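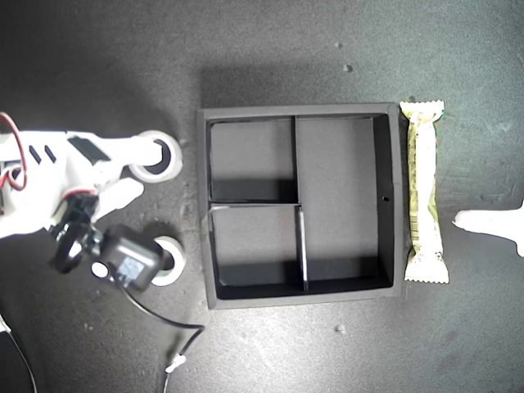 Page last changed: August, by L. Matar

Section 9. Running the sorting table on open day

This section covers the two-hand sorting demo for visitors. It assumes the arms have been mounted and calibrated as described in Section 4. The station is known as Herneck on the floor plan and in the Dosto menus.

9.1 Laying out the table

1. Switch on the table lights and wait for the hands to finish their start-up check.
2. Wipe the dark work surface with a dry cloth.
3. Put the three-compartment tray in the middle, with the large compartment on the right as seen by the overhead camera.
4. Lay the two rolls of clear tape flat to the left of the tray, one above the other.
5. Lay the snack bar lengthwise against the right rim of the tray.
6. Check that the tray is empty before loading a program.

Note: Tape rolls must lie flat. The left hand picks up a roll by putting one finger into the core, and it will not find the core if the roll is standing on its edge.

Note: Use a sealed bar. Replace it when the ends of the wrapper start to split. Spares are in the Bataineh cabinet, second drawer.

9.2 Checking the cables

1. Follow the thin black cable from the wrist camera and make sure it can droop freely.
2. Check that the white connector is pushed all the way in.
3. Look for a snag in the red wire loop on the left hand. It should move with the hand.

CAUTION: Do not pull on the camera cable to free it. Stop the program, raise the arm from the menu, and then move the cable.

9.3 Running the demo

1. Ask visitors to stand behind the yellow line, 100 cm from the table.
2. In Dosto, open program 154 and set the speed to 40 percent.
3. Tell visitors that the arms are about to move, then press Start.
4. Keep one hand near the stop button for the whole run.
5. When both arms are parked, press Hold. Visitors may then come up to the table.

The tape goes into the two small compartments and the bar goes into the large one. A full run takes roughly 9 minutes at the open day speed, including the pauses for questions.

If a roll slips off the finger, let the program try again. If it slips a second time, press Hold, put the roll back by hand, and choose Resume Step.

CAUTION: Never reach over the tray while the Start lamp is lit.

9.4 Between groups

Empty the tray and repeat 9.1 from step 2. Pick up any crumbs or bits of paper. Write faults in the station log with the time and the step number. Tamer Zoubi has the key to the arm cabinet until 4:30 p.m.; after that, ask Clem Te Moana at the Avadico desk.

For the shutdown procedure, go to Section 10.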